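Home | Storage | Bedroom | Gift Wrap | Returns | Contact

Matar Keepsake Box, Black, Open Front
Sold by Drundow

The Matar is a black box with tall, thin walls and a gray floor. It is made for small things that have no other home: cords, stones, folded notes, the ribbon from a present. It ships flat and folds together without glue. One side can be left down so that longer pieces can rest partly outside.

Weight limit is 8 pounds when the box stands on a hard floor. On a bed or a thick rug, keep it lighter, as the base will bow. The walls mark easily. Wipe them with a dry cloth and do not use spray cleaner.

Before filling the box, lay everything out on a bed where you can see it. Small packets, figurines and foil-wrapped pieces get lost under larger items if they go in first. Heavy goods such as bottled water should stay on the floor, with flat cardboard on top if you need another surface. 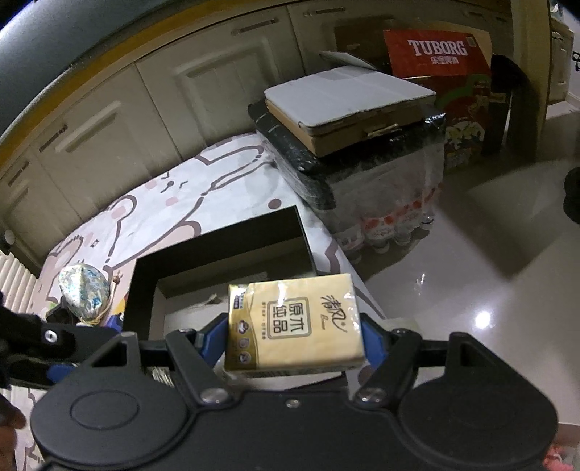 Nour Chidiac wrote to us that she sorts on the bed too, but puts a towel down first, and that she wishes the box came in a lighter color because dust shows on the black. We have passed the color request to Nakesa, who make the box. There is no date for a second color.

What fits
Rope and cord should be coiled before they go in. Stones with a flaky surface need a piece of cloth under them. Drawstring pouches can be stored closed, with the tassel tucked in. Gift boxes in glossy paper scratch against the walls and are better kept beside the Matar than inside it. Yarn is fine if it is tied. Small picture cards can stand against the outside wall.
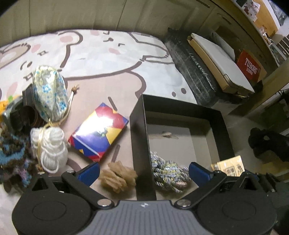
Can I stack two of these?
Only when both are empty. The walls are too thin to hold a loaded box and will lean outward at the corners.

Orders
Each box comes in a paper sleeve. Shops ordering 25 or more get the trade price. The current run is 600 boxes and the next one is planned for December. Returns are accepted if the box has not been folded. For trade orders write to Munther Abu Hammour, and for missing parts write to Delia Acuña. Please include the order number and the name the order was placed under.

Print this page | E-mail this page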